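Project report: Teaching by Hand, cloth handling
Drita Omerović
Group Varkeck, submitted Tuesday, June 12, 2018

Summary

We wanted to know if a person can show a robot how to deal with soft cloth by just doing it themselves, holding the gripper in the hand. No robot in the room while you record. The alternative was driving the arm from a desk with the two joysticks, which we tried first and which was slow. Both are written up below, hand-held gets more space as most of the data came from it.

Background

Cloth is hard. A box stays the shape it is, a cloth doesn't, and you can't write down where the corners will be. Earlier groups on the Zornevico course stuck to blocks and cups. Our supervisor asked for something from the house, so we went for picking up a cloth, moving it across and laying it over something.

Part 1, remote control

Arm on the bench, operator at a desk behind it with the Hotari control box. Took us most of October to get the link stable and then the delay was still noticable. The main trouble was depth. You think you are at the cloth and you are above it. Then you push down, the fingers hit the table, the arm stops itself and the recording is no good. Both of us got better with practice but not by much. After 413 attempts we stopped. A lot of those are half attempts and we kept them in a seperate folder in case someone wants the failures.

Also tiring. Nobody wanted to do more than an hour at a go.

Part 2, hand-held gripper

Same idea but you carry the gripper yourself. Camera on the gripper looks forward past the opening, markers on white cubes and boxes give the position, and the head-mounted device records what the person is looking towards. Cables go into the backpack. Setting up in the morning was the worst bit, straps and cables mainly, and the cap has to sit straight or the head view points at the ceiling.

Rules we gave ourselves:
Start with the gripper still.
One cloth per recording.
If you drop it, carry on and pick it up again, don't stop.
Keep the marker boxes where they are until the session is over.

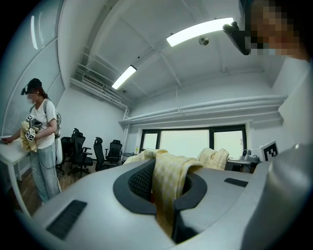
Fig. 1. View from the hand-held gripper, checked cloth hanging over the opening. Behind it a second gripper with marker cubes, carried on top of another cloth.

It went much quicker. You can feel the cloth pull, which you can't with the joysticks, so people let go at sensible moments. By the end we had 3,129 recordings across 28 sessions, all named by session and then by number. File names in the first few sessions are a mess, sorry, see the readme.

Problems

Light. Windows wash out the outside part of the view and the software that finds the markers doesn't always like it. Blinds help a bit. We should of fixed the exposure from day one.

Wide lens. Good because you see nearly the whole room, bad because anything near the edge bends. Calibration had to be redone twice after the lens mount was knocked.

People move like people. They twist the wrist further than the arm can go. Naciri (the replay program) throws these out, but only after you have recorded them, so it's wasted time. A beep when you go past the limit would be useful. Not done.

Faces. Whoever is in the room ends up in the recording, so faces are blurred before anything gets shared.

Replay on the arm

Short version as we ran out of time. Picking up worked more often than laying out. The arm tends to grab the middle of the cloth and then it hangs in a lump, probably because we did that ourselves when rushing. Training only on the later, slower sessions looked better to us but we haven't tested it properly and would not claim it.

What next

Slower demonstrations, with a corner grip every time. A different cloth too, ours are thin and pale and the colour may be helping more than we think. Someone should also compare remote control against hand-held with the same number of recordings, ours aren't equal so the comparison in this report isn't really fair.

Recordings and notes are on the group drive under Varkeck. Ask before moving anything, the paths in the scripts are fixed.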